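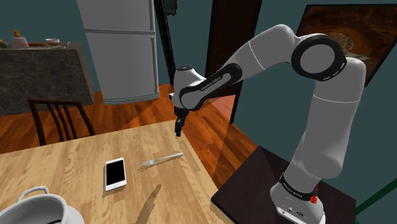
Franka arm over the table, render

Hollenstein Neighbors Forum > Planning & Zoning > Grokau Road rezoning, staff report is up

gbuhler
Staff report for the Grokau Rd corridor got posted Friday, way at the bottom of the town page. 55 pages plus the traffic appendix. Short version, they want to go from 3 stories to mixed use with a height bonus if you put shops on the ground floor. Anyone read the whole thing yet?

edeltraud_s
Read maybe half. Traffic numbers look low to me. 3,070 trips a day at the Caltham light?? I sit at that light every morning

rtrummer55
They counted in July. School's out. Of course its low

gbuhler
Appendix B says they adjusted for that. Page 3 of the appendix. No idea if the adjustment is any good

rtrummer55
Adjusted by who, the same consultant. Come on

Domenica E.
I'm for it. My daughter can't find an apartment here, period. Shops you can walk to would be nice too. The lot next to Fodari has been gravel as long as I've lived on this side of town

edeltraud_s
Not against apartments. Against five floors looking into my yard. Setback in the draft is smaller then what we were shown at the open house

Domenica E.
smaller where? I have the same setback on both maps

edeltraud_s
Rear lot line, north side. Look at the cross section not the map

Domenica E.
ok yes, I see it now. That should go in a comment

H. Thaler
Written comments go to the clerk, 2,000 characters max on the web form. It cuts you off without a warning so write it somewhere else first. Paper letters no limit

gbuhler
thanks Hubert. is parking in the zoning part or seperate?

H. Thaler
Separate. Chapter 4

rtrummer55
there is no chapter 4 in my pdf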